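From: Arif Haque
To: Naridstead Home Computing list
Date: 6 February 2025
Subject: Re: Moving the newsletter off the old machine

Genowefa Baran wrote:
> Does anybody still keep their back issues as files on one computer?
> I have 102 of ours in a folder going back to the Stivent Road days
> and I'm nervous about it. My nephew says put them all online and
> forget about it, but I don't like the forgetting part. What do the
> rest of you do? And is 35 pages too long for a members' handbook?

Hello Genowefa, and hello all,

Yes, me, guilty! I had everything in one folder until December, when I couldn't open 13 of the oldest ones and had a very glum evening. They were saved by a layout program I haven't owned in years. My cousin Bhattacharjee (we all call him by the surname, even his mum does) got most of them back by opening them in a plain text editor and fishing the words out from between the rubbish. The pictures went, sadly, including the one of the Olto allotment supper with the collapsed gazebo.

So what I do now is save each issue twice, once in whatever I made it in and once as a PDF, and copy the lot to two memory sticks. One lives in the desk and the other at my sister's. I swap them when I go round for lunch, if I remember, and I don't always.

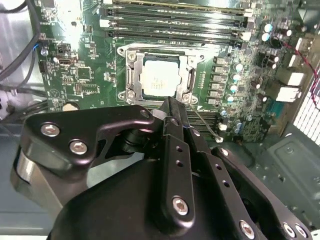 The thing I'd really push is naming the files properly. Mine used to be called "newsletter final", "newsletter final 2" and "USE THIS ONE", and I'd have to open all of them to find the right one. Put the year first, then the month, then a word or two, and they'll sort themselves. The same goes for any photos you keep with an issue. A close-up of a green motherboard with the processor sitting in its socket and the lever lying flat beside it wants "motherboard" and "processor" in its name, or you'll never find it again among 200 others!

As for the handbook, 35 pages sounds long to me, but I'd sooner have a long one with a decent contents page than a short one that leaves out how to book the hall. Could the old rules go at the back in smaller type? Happy to read through a draft if you want another pair of eyes, just send it to me off list.

Arif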